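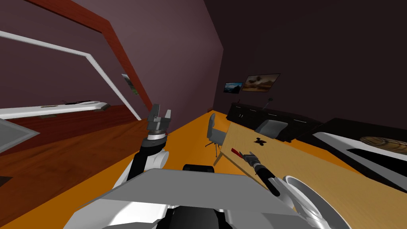

Lleucu Yorath told me I was using way too much detergent and that stiff towels are always a soap problem, full stop. She may be right, but I've cut back twice now and my towels still come out like cardboard, so I'm asking here before I give up and buy new ones.

We moved to Cindthorpe in May and the towels went bad within a few weeks. They're the thick Patier ones we got as a wedding gift, and at the old house they were lovely! Now they come off the line crunchy and they don't soak up anything, they just sort of push the water around on you. There's also a sour smell once they get damp again. I wash them in a Kourkoulas front loader that came with the house, warm cycle, with Sudside powder (the regular kind, not the free and clear). No fabric softener since the move. I have tried vinegar in the rinse and it helped the smell for maybe one wash. The water report says hardness is 322, in whatever unit they use, and I don't know if that's bad. Can these be saved, or do I need a softener for the whole house? We rent, so I'd like to avoid that.

Posted by crunchytowels

Print | E-mail

Oh, 322 is hard! If that's parts per million, and it nearly always is, you are well past "very hard" on any chart I've looked at. I had the same move a while back (soft water town to a hard water town) and wrecked a whole linen closet before I figured it out. What happens is the minerals grab onto the soap and the two of them together settle into the loops of the towel. Powder can be worse for it, at least it was at my house, and cutting back on the detergent made mine worse too, sorry to your friend. With hard water you need enough soap to do the job plus something to tie up the minerals.

So do a strip wash first. Fill the bathtub with the hottest water you've got, stir in a quarter cup of washing soda, a quarter cup of borax and a scoop of your powder until it's all dissolved, and push the towels in. Wear gloves. Leave them until the water is completely cold, I usually do it after dinner and let it sit until bedtime, and give them a poke now and then. The water will turn a color you will not enjoy. Drain it, wring them out as well as you can and run them through a hot wash with no detergent at all.
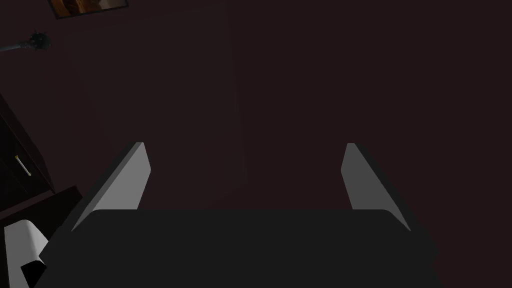
After that you want to keep it from coming back, and for me that meant switching to a liquid and adding a water conditioner to every towel load. Look in the laundry aisle for the boxes that say water softener or water conditioner on them, it's cheap and you don't have to ask your landlord about anything. Go easy on load size as well. I used to stuff the drum and nothing ever got rinsed. Half full is plenty for thick towels, and hit the extra rinse button if you have one.

The crunch off the line is partly just line drying, by the way. Give them a good hard snap before you hang them and then ten minutes in the dryer at the end if you have one. Mine get both and they're soft enough for my husband, who complains about everything.

Posted by linencloset_lou

Print | E-mail

Check the rubber gasket on the washer. Sour smell = gunk in the gasket. Wipe it out, pull the filter, run the tub clean cycle on hot (on mine it can take up to 2 hours so don't start it at night). Leave the door open between loads.

Also if you do the vinegar again don't put it in with bleach.

Posted by fixit_warren

Print | E-mail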